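September, bench notes, tool mark comparison (hammer case)

Started 9:40 with Isabelle. Test strikes on lead sheet using the hammer Conceição signed over, exhibit 16. Made 3 strikes face-on, then 3 with the edge. Cast all of them in the gray compound. Batch 152 sets slower than the last one, so leave it the full 50 minutes.

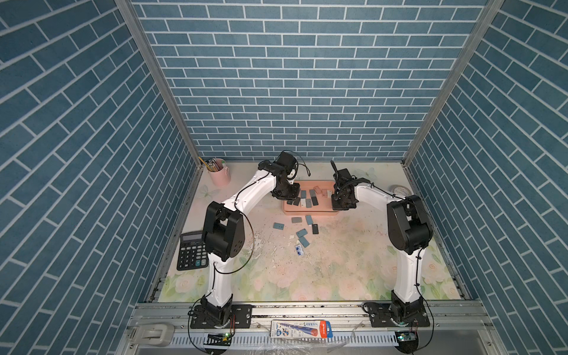

Do the edge strikes need repeating at a lower angle? Only if the defense expert asks for it – the chip in the rim shows in every cast so far.

Noreen J. has the county's photos of the door panel. Scale bar missing in two of them; she has written to Clomow for the originals. Rizvi scope booked for the afternoon, low power first. Handle swabs went to Cempaka before we touched anything, bag seal initialed.
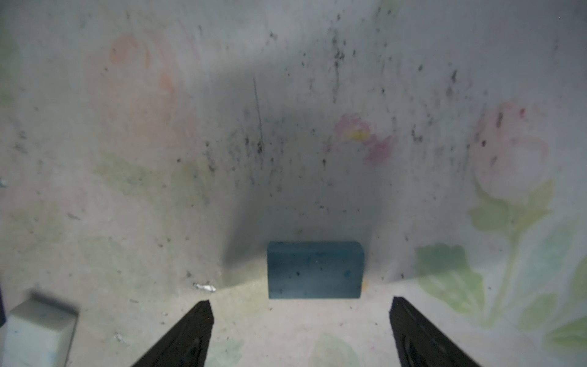 Blue block between the two gripper fingers.

Casts are in drawer 3, labeled by strike. Report draft still to do.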